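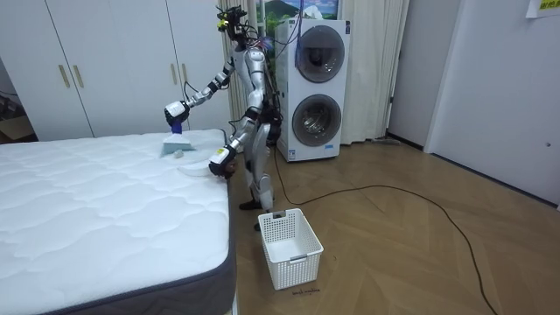 Speaker notes, Brikley screening series, 2/19/25
Talk: How limited animation spends its drawings
Speaker: Joon-young Yang

Slide 1. Title. Leave it up while people sit down. Check clip audio before starting.

Slide 2. Terms. "On ones" means a new drawing for every frame of film. "On twos" means each drawing is held for two frames, "on threes" for three. At 24 frames a second, threes give eight drawings a second. Most TV anime mixes all of these inside one shot. Say this slowly. The rest of the talk depends on it.

Slide 3. The sample. Episode 4 of Kofler, as broadcast. 298 cuts, logged by Myung-ja Won and checked by Xuelian Dong. Openings, endings and previews left out. A pan across a still background was logged as a cut with no character drawings.

Slide 4. Results. 171 cuts have mouth movement or less. 30 have full character animation from start to finish. The remainder are partial: hair, a hand, a head turn. Don't read the table aloud. Point to the bottom row.

Slide 5. CLIP A, the train platform. Play once with sound, once without. The character is held and the background slides. Ask what is moving before giving the answer.

Slide 6. CLIP B, the rooftop fight. Threes for the run, ones for the two frames before contact, then a hold. The change of spacing carries the weight of the hit. Step through by hand. The left arrow key skips back too far, so use the comma key.

Slide 7. Comparison with Wemell, episode 9. 278 cuts, close to the same running time. Dialogue scenes use longer holds and fewer reaction shots. Layout differs too: eyes are often kept out of shot during long lines, so no blinks have to be drawn.

Slide 8. Limits. Two episodes, two directors. Frame timing was read from the broadcast version, and the disc release of Kofler has retakes. Wanda Pruitt is logging those and expects to finish in August.

Slide 9. Questions. If asked about computer-assisted inbetweening, say it was outside the log. If time is short, skip slide 7 and go straight to 8. Handouts are with Min-kyu Won at the door.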